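Dokent Jukik Teleoperation Kit: Two Months of Teaching a Robot to Stock Shelves

Category: Reviews / Teaching hardware

I should say up front that I came to the Jukik with a fair amount of affection already banked. My first teaching setup was a pair of secondhand game controllers and a foot pedal from a sewing machine, and I got some decent demonstrations out of it, but my thumbs have never quite forgiven me. So when our little shop-automation group at Nisbridge finally had the money for a proper leader and follower kit, I was the one who stayed late on a Tuesday to unpack it, and I was the one who went home at ten with packing foam stuck to my sweater, perfectly happy.

The Jukik is a pair of handles on lightweight arms that you move yourself, and the robot copies you. You squeeze, it squeezes. You lean in toward a shelf, it leans in toward a shelf. There is also a hand-guiding mode where you take hold of the robot's own wrists and walk them through the motion, and I'll get to that further down, as I have some feelings about it. In the box you get the two handles, a clamp base, the cables, a breakaway stop button, and a printed manual of 139 pages that I read more of than I expected to (the chapter on calibration is very good, the one on networking less so).

Setup took me most of an evening. The clamp base wants a table edge with no lip underneath, and mine had a lip, so there was a detour to find a board and some longer screws. After that the calibration went smoothly. You put the handles in their rest position, press the button on the base, move each joint to its two ends, and the software tells you in plain words which joint it didn't like. It didn't like my left elbow twice. Third time it was fine.

Our job for it is convenience store work: picking up drinks and small packages, carrying them on a tray, and putting them where they belong. It's a nice kind of task to teach because you know at once whether you did it well, and a mean kind of task too, because a shelf of bottles punishes the smallest wobble. 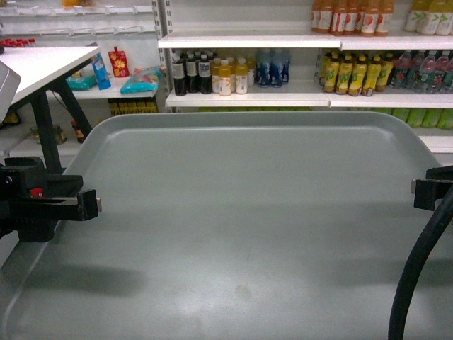 HANDLES AND FEEL

The handles are the best part of the kit, and I'd have paid for them alone. They're light enough that I can work for forty minutes before my shoulders start to complain, and the squeeze has a gentle spring to it, so you get a sense of how far the jaws have closed without having to stare at them. That matters a lot when you're reaching over a wide gray tray toward a row of bottles and the jaw tips are small. With my old controllers I closed the gripper by guesswork and hope. With these I close it the way I'd pick up a cup.

There's no real force feedback, mind you. The spring is the same spring whether you're holding a water bottle or nothing at all. I do miss it with soft packages, where I tend to squeeze harder than I need to, and I've ended up with a few bags of snacks that went home with me in a condition nobody would pay for. You learn to watch the wrapper crinkle and stop there.

Delay is low enough that I forgot about it on our wired connection. Over wireless it was another story, with little hiccups every few minutes that made the jaws arrive late, and I went back to the cable after one afternoon. Please do the same and save yourself the mopping.

HAND-GUIDING

I wanted to love this mode more than I do. For one arm and one slow motion it's lovely, very direct, and visitors understand it in seconds. My nephew was placing juice on a shelf before I'd finished my coffee! But with two arms holding a tray between them you're standing in the robot's way, your own sleeves wander into the camera view, and the arms feel heavier the farther out you pull them. I use it for teaching a starting pose or a single tricky reach around a shelf upright, and I do everything else from the handles.

RECORDING SOFTWARE

The recorder is called Sầm, and it comes with the kit. One pedal starts a take, the same pedal ends it, and a long press throws it away. I can't tell you how much I like the long press. We've recorded around 800 takes so far and kept 337, and a good share of the rest were simply me getting a bottle nearly right and deciding to have another go. Being able to toss a bad one with my foot, hands still on the handles, keeps me in the rhythm.

Labeling is clumsier. Every take wants a written task name, and the list of past names sorts by date with no search, so by the second week I was scrolling a lot and had "green tea to middle shelf" in there under four spellings. Exporting works, but it's slow, and the progress bar sits at 100 for long enough that I once pulled the plug on it. (It had not finished. That was a sad morning.)

WEAR AND SUPPORT

After two months the left trigger has a faint click it didn't have before, and the rubber on the base has picked up every bit of dust in the building. Nothing has broken. I wrote to Dokent about the click and got a kind, useful reply the next day with a drawing of which screw to snug up, and it helped for a while.

WOULD I BUY IT AGAIN

I would, for two-handed work with ordinary objects, and especially if more than one person is going to be teaching. New people in our group are making usable demonstrations within an hour or so, which never happened with the sewing pedal. If your work is mostly soft or breakable things, I'd try to borrow one first and see how you get along without force feedback.

Four stars out of five. I'd give back the fifth for a search box in Sầm and a longer stop button cord.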